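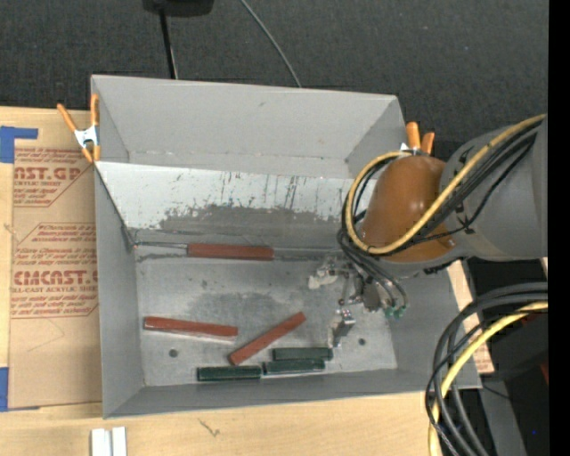

Red and green blocks in the metal bin, gripper over the right part.

Trotavov Bin-Picking Kit, club edition

A complete practice task for school robotics teams that already own an arm and have run out of excuses. Put together by Hưng Khổng for the Mavden student league, which has used it since December.

In the box: blocks in two colors, a metal bin, and a task sheet with 47 starting layouts — number 4 is the one everybody complains about. Arm and clamps not included.

Item 577. Ships from Grevilgate in two boxes. Clubs may return it within a month, scratches and all.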